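Back at the two-arm cell by nine this morning with a giant coffee and a planner that still hated me. Kastriot had pushed his new Godix branch overnight (he never sleeps, I swear), so step one was merging it and seeing what broke. What broke was timing! The left wrist stream was landing 64 ms behind the joint states, so every grasp pose was computed for where the arm used to be.

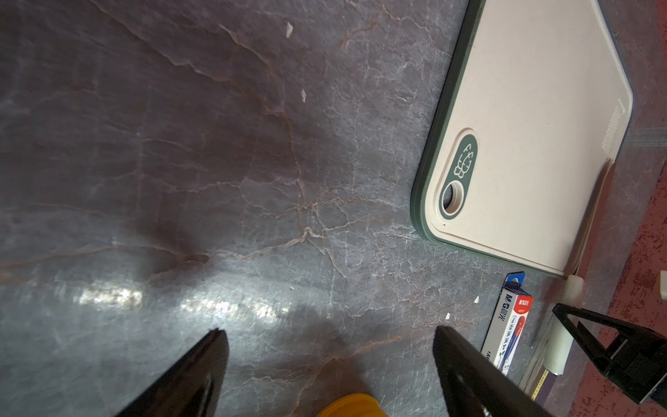 I chased that all the way into the Nair driver, and it was a buffer size. One line. I'd been blaming the calibration for 2 days and even wrote Simão a long grumpy message about it, which I now have to take back.

After that I finally got to the fun part, the collision checks between the arms. With both grippers down at the cutting board, Prastow kept inflating the keep-out zones until there was no legal path left at all. 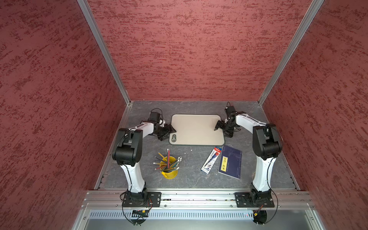
I dropped the padding near the board only and left it alone everywhere else, and the solver went from sulking for ages to 200 ms a plan. I did a little dance in my chair. Then I reran perception, because the board's pale face and the shiny marble had been confusing the segmenter all week.
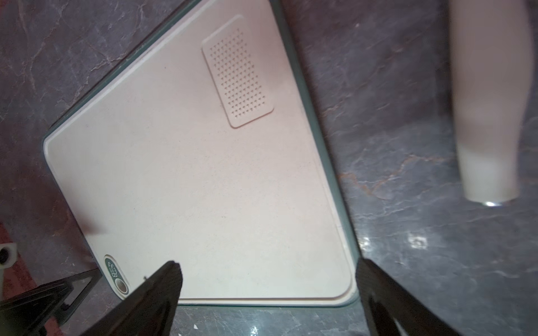
So why not just mask out the glare? Because it moves with the wrist camera, and a fixed mask would start eating real objects. I'm weighting those pixels down instead, frame by frame.

Simão wants 4 clean replays before we touch Grorkeneck again. Fine by me, I'm starving and the logs are still copying.

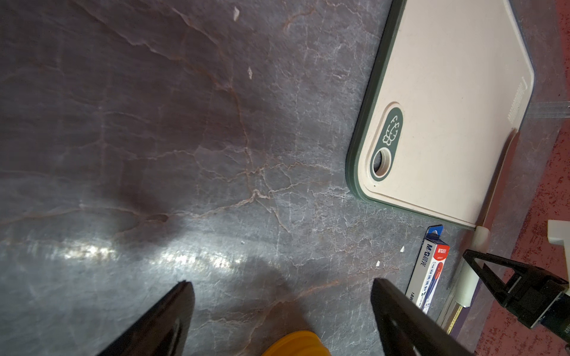
Wrist view, with the M&G box just below the board.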